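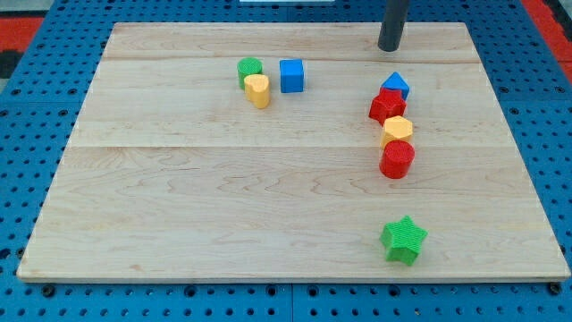
Mallow Playroom is looking for a Saturday-morning sort of person who can also do afternoons

Part-time play leader, Mallow, Busora

We are a small community playroom on the ground floor of the old Figueroa bakery, and we have been opening our doors to under-fives and their grown-ups for longer than some of our current parents have been alive. One of our play leaders, Iraís Ocampo, is moving to the coast in November (we are very happy for her and rather sorry for ourselves), so we would love to hear from anyone who thinks they might like to take over her sessions.

The job is mostly what you would imagine. You will set out the room before families arrive, sit on the floor a great deal, lead the singing at the end and put the kettle on more often than seems possible. You will also talk to parents, and we would say this matters as much as anything you do with the children. Some come in having had no sleep and no adult conversation for days, and a kind word at the door goes a long way – Iraís is marvellous at it and we hope you will be too.

We don't mind whether you have a childcare qualification. If you have one, do tell us, and if you have brought up your own children, minded a neighbour's or helped at a nursery, tell us about that instead. You will need to be comfortable with noise, paint and other people's toddlers climbing on you. A little Spanish or Norwegian would be lovely, as we have families who speak both, but please don't let it put you off.

Sessions run for 2 hours in the morning and 2 in the afternoon, with a proper lunch break between, and we pay 400 a month for the 4 sessions you would lead. Training in first aid is arranged and paid for by us, and you will shadow Braulio Huerta until you feel settled. All posts are subject to the usual background checks, which can be slow, so please bear with us.

To apply, write us a letter, as long or as short as you like, and give the names of two people who know you well. Post it to Wenche Söderlund, Mallow Playroom, 379 Hudimen Road, Busora, or drop it through the door. If you would like to see a session first, come along at ten in the morning and ask for Wenche or Braulio. There is nearly always cake.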